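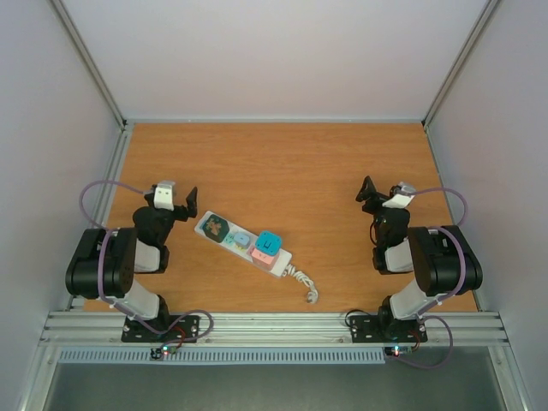
Two Arms and a Power Strip: Automating the Returns Bench at Clalard

Home | Projects | Reports | People | Contact

1. Background

Clalard rents out office equipment from a warehouse in Ditville. When a rental ends, everything comes back in gray tubs: monitors, lamps, phones and a great many power strips, most of which still have somebody's chargers in them. Before a strip can go out again, it has to be emptied, wiped, checked and coiled. In May the returns bench handled 2736 items. The company wanted to know whether a pair of small robot arms could take over the emptying, which is the part people complain about the most.

Our team was asked to look at two things. The first was whether the arms could do the job. The second, which our advisor added in pencil, was what would happen to the people who do it now. We assumed the first would take up most of this report. It takes up less than half.

2. The setup

The cell is a wooden tabletop closed in by pale gray walls, with a rail along the front that carries both arms. They face each other like two people who have reached for the same bread roll. Each ends in a black claw. The strip goes on the wood between them with whatever happens to be plugged into it, and the left arm is supposed to hold while the right arm pulls.

We chose our test strip to be annoying. It is white, with a teal cube and a pink plug sitting so close together that they look like one object, plus a small light blue plug near the other end, beside a dark green cover with a gold pattern on it. Dean Wragg, who runs the bench, looked over our selection and told us it was on the easy side.

3. What the arms can do

We ran 64 trials with the arms working from recorded demonstrations. A trial passed if the plugs ended up on the table and the strip stayed there too.

Single plugs with some space around them were fine. The teal and pink pair was the real trouble. The claw tended to close on both of them, pull, and lift the whole strip into the air, where it dangled until somebody hit stop. We logged this as "fishing." Coiled cables were the other problem. A person moves a cable out of the way without noticing that they have done it, and we had never thought to demonstrate it until the third afternoon.

The arms were also slow. An experienced worker clears a strip in the time it takes the left arm to decide where to put its hand down. Against that, the arms don't have wrists that ache, and they were content to work through lunch — we were the ones who had to stay and watch them.

4. What it changes for people

There are five people on the returns bench. We interviewed all of them and spent two afternoons doing the work ourselves, badly.

The first thing we learned is that emptying a strip is also inspecting it. You feel a loose socket when you pull on a plug. You smell a scorched one. Workers were putting strips aside before they reached the checking station, and this step is missing from the written procedure we had been given. A strip emptied by the arms arrives at the checking station with no opinion attached to it.

The second is that the job moves. During our trial week, one worker was assigned to the cell to load strips, untangle cables and press stop. She described it as "babysitting with a button." She said her hands felt better by the end of the week and that she was bored enough to start reading the labels on chargers. Two of her colleagues would take that trade. Two would not, and one of those pointed out that the bench is where people talk, and that you can't talk much to someone whose eyes have to stay on a claw.

The third is the question of who gets blamed. When a plug is bent, the form has a box for the worker's name. We asked what to write when the arm did it. Management at the Trenham office said to use the name of whoever was loading. The bench did not care for this answer, and neither do we.

5. Costs

We were asked to leave the purchase price out. What we can give is the time spent on preparation: the arms needed 600 demonstrations before they were worth testing, every one of them performed by a human being emptying a power strip by remote control. Wragg asked whether those counted toward the bench's output for the month. They did not.

6. Recommendations

Keep the cell for strips with well-spaced plugs, sorted by hand first. Rotate the loading job so that it lasts no longer than half a shift. Write the feel-and-smell check into the procedure and give it to whoever loads. Change the damage form before any of the above.

Nogueira, the company's second site, has asked for a cell of its own. We suggest it wait until fishing has been dealt with. The next project team should start with the cables, and should let the bench pick the test strips.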